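Two weeks with the new arm scheduler

4 min read

12 June 2023

I spent most of the last two weeks replacing the part of our stack that decides when each arm is allowed to move. The old version was a lock. If the left arm wanted the middle of the table, it took the lock, and the right arm waited until the whole motion was done. It was safe and very slow.

The new version lives in Kurnano, our planning package. It cuts each trajectory into short pieces and reserves space for each piece as it goes. The other arm can start as soon as the pieces it needs are free. Tülin Tekin wrote the first draft of the reservation code last August and I mostly finished it, fixed the time stamps and wrote tests.

The tests are where I found the real problem. I replayed 3,755 logged plans through the scheduler and nine of them deadlocked. Each arm held a piece the other one needed, and both sat there until the timeout. All nine had the tray in the middle of the table as the goal for both arms.

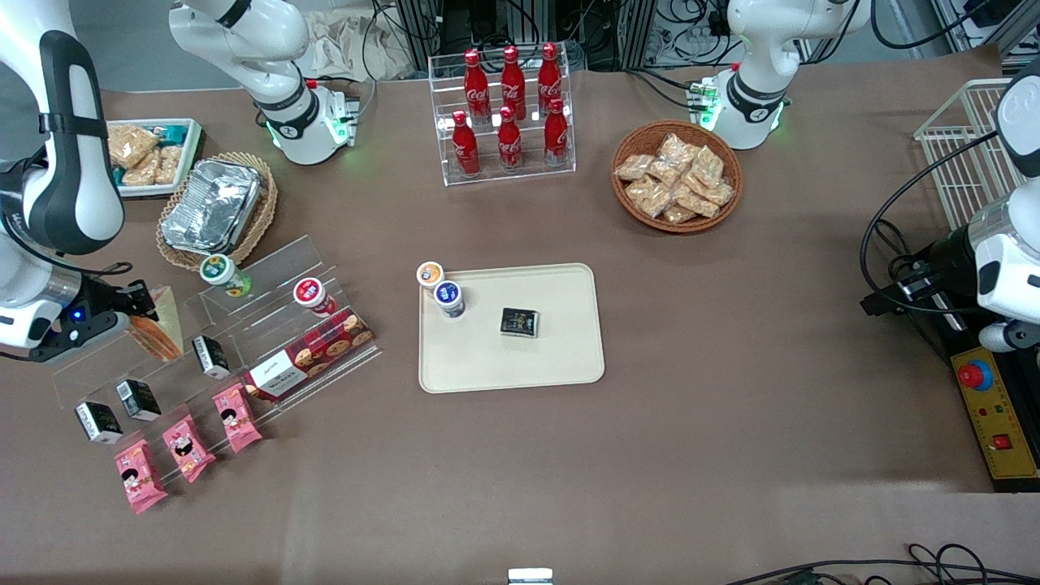
My fix was to give every plan a priority when it is created and make the lower one back out to its last free pose. Backing out has to be planned too, so the scheduler now keeps a retreat path for every reserved piece. That costs memory, but less than I expected. I cap the cache at 1,000 entries and drop the oldest.

Perception gave me a different kind of trouble. Clear acrylic is bad for our depth camera. The tiered stands come back as holes with a few floating points, and the planner is happy to send a wrist through a hole. For now I load the stands as fixed boxes from a config file and ignore depth inside them. The boxes are a bit too big, so some grasps near the back of a step get rejected when they would have been fine. I would like to fit the real shape from the color image at some point.

Shiny wrappers are still on the list. The segmentation model likes to split one packet into two when there is a bright reflection across it, and then the grasp point lands near one end. Merging masks by color helped some and broke other cases, so I took it out again.

With the deadlock fix in, all the logged plans finish, and the tray plans run up to 2 times faster than with the lock. The next job is moving the config loader over to Diltell so the stand boxes can be changed without a restart.

Contact | © 2023 | Back to top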